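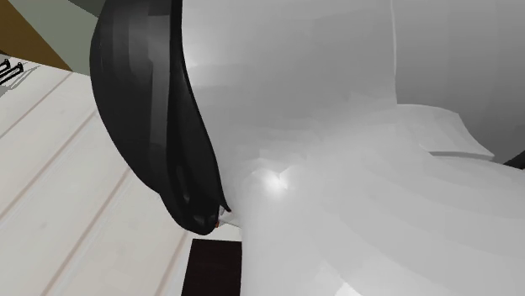
Storage Room and Loading Area – Monthly Safety Checklist with Comments

Site: Genbridge, building 2
Checked by: Chelsea Tapley
Date of check: 2nd July
Next check: first week of August

How to fill in: write OK, Not OK or N/A after each point. If you write Not OK, please add a comment, also when the problem was repaired the same day.

1. Exits and walkways

1.1 Main exit opens fully from inside – OK
1.2 Side exit opens fully from inside – Not OK
Comment: The door opens, but it touches the floor at the last part and I had to push with the shoulder. Same comment was made in the previous check. I have sent a new request to maintenance.
1.3 Walkway between rows A and B is free – OK
1.4 Walkway behind row D is free – Not OK
Comment: Two pallets from the Prilevo delivery stood there. They were moved while I was still in the room. Please do not use this place for waiting goods, even for ten minutes.
1.5 Exit signs are lit – OK

2. Shelves and racks

2.1 Load sign is on every rack – Not OK
Comment: Row C has no sign after the painting. The limit is 2,000 kg for each bay, the same as in row B. I wrote it on paper and taped it to the post until the new sign comes.
2.2 No bay is over the limit – OK
Comment: The heaviest bay was C4, with 1,125 kg by the delivery papers.
2.3 Posts and beams without dents – Not OK
Comment: Small dent on the front post of A1, at knee height. It is old and was measured before, and it did not grow. Keep watching.
2.4 Safety pins in all beams – OK
2.5 Heavy boxes on the lower levels – OK
Comment: Much better than last time. Boxes over 25 kg are now all on the floor level or the first level.

3. Fire safety

3.1 Extinguishers in place and sealed – OK
3.2 Extinguisher service label is valid – OK
Comment: Valid until October. The service company should be called in September, they are usually full.
3.3 Nothing is stored under the electric panel – Not OK
Comment: Empty cardboard, again. I removed it myself.
3.4 Distance from top boxes to sprinkler heads – OK

4. Ladders and hand trucks

4.1 Ladder feet have rubber – OK
4.2 Ladder steps are clean – OK
4.3 Hand truck wheels turn freely – Not OK
Comment: The blue Bermúdez truck pulls to the left when it is loaded. It is marked for 300 kg, but until the wheel is changed I ask everybody to take only light loads with it. The tag is on the handle.

5. Chemicals

5.1 All bottles have labels – OK
5.2 Safety sheets are in the folder – Not OK
Comment: The sheet for the Plirnano floor cleaner is missing. We have the old one, but the product was changed in spring and the new label mentions gloves.
5.3 Spill kit is complete – OK

Open points to close before the next check: 1.2, 2.1, 4.3, 5.2

Questions about this list go to me by email or at the front desk – C. Tapley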